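Descaling a kettle – vinegar or the shop stuff?

kettle_dodger
Very hard water here, kettle's gone crusty again. Clorine descaler is dear for what it is. Does white vinegar do the job?

mamta_s
Vinegar every time. Half and half with water, boil, leave an hour, rinse twice. Done it for 14 years

Jinside84
No – stinks the kitchen out and the tea tastes of chip shop for days. Citric acid. Two spoons, cheap as anything.

mamta_s
Only if you dont rinse it properly!

Despina N
With Jinside on this. Vinegar can be hard on the rubber seals too, mine went in December. Might of been old age I suppose.

kettle_dodger
Right, citric acid it is. Does it shift tea stains off mugs?

Despina N
Bicarb for mugs. Damp cloth, rub, rinse. Go easy on plastic ones, they scratch. 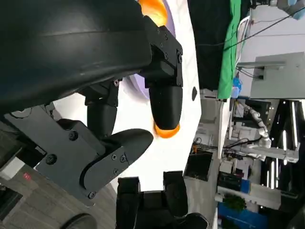
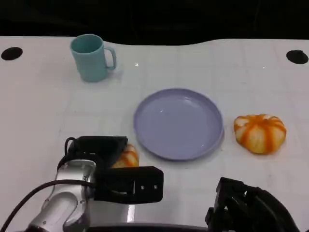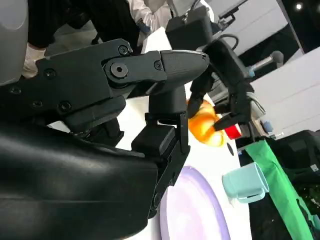
Teal plastic mug in the middle one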